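Olga Carrasco makes the kind of slow, smoky house that sounds best at two in the morning, and her new EP Zorer is the loveliest thing to come out of Gredport in ages.
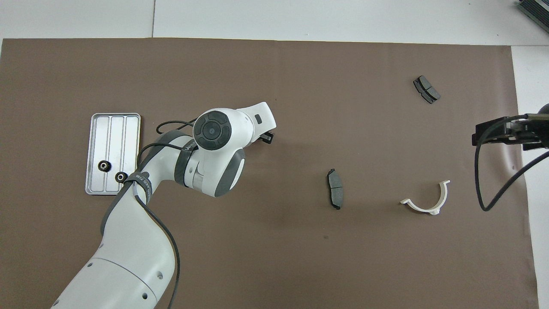
The title track sits at 92 bpm and takes its time – the bass creeps in, then a choir, then a great thump of a kick! The hiss underneath is paper, rubbed and crumpled close to the mic, a big brown sheet with slight wrinkles like the one on the white tabletop.

Algirdas Rebane's remix of Grigaitė goes the other way, all rattling hats and joy. 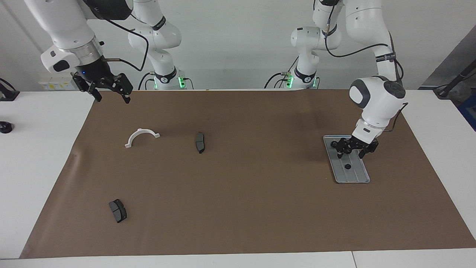 Live dates

Carrasco plays Varkemholm in November.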